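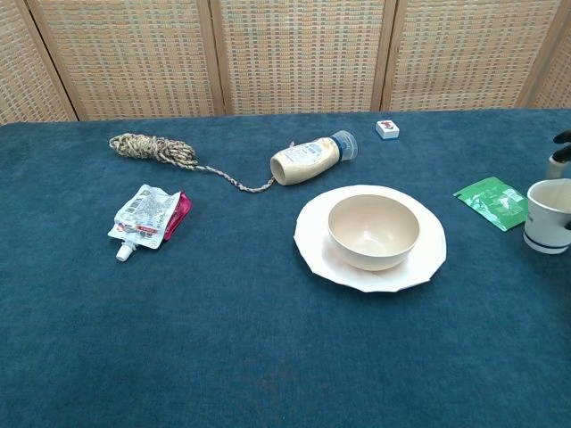

Should a municipality charge for the use of its public halls? It should charge very little, and it should publish the reasons for whatever it does charge.

The Trumholm district owns four community halls, the oldest of them at Penner. Until last December the hourly fee at each was $10 for residents and local associations. The revised schedule introduces a bond of $200 per booking, refundable on inspection, together with a minimum hire of two hours. Council has described these measures as cost recovery. The term deserves closer scrutiny than it received.

Cost recovery is a sound principle where a service benefits a single user. A hall is a different kind of asset. Its roof must be maintained whether the building is occupied or locked, and the greater part of its expense is incurred before anyone turns on the lights. A higher charge does little to reduce that expense. It does, however, discourage the small and irregular user – the language circle, the grief support group, the family marking a christening – for whom a bond of this size is a real obstacle.

It is sometimes argued that free or inexpensive space invites careless treatment. The neighbouring district of Rundolau, which abolished its bond and relies on a signed undertaking, reports no increase in damage. Its experience may not transfer in every respect, as its halls are newer and its bookings are handled by a single office. It ought nonetheless to have been considered in the staff report, where it is absent.

There remains the question of commercial hirers. Endasum, the firm engaged to administer bookings, already distinguishes between categories of user, and a full commercial rate would be neither difficult to apply nor unfair. Council should adopt one, withdraw the bond for residents, and table the annual operating figures for each hall before the next budget is set.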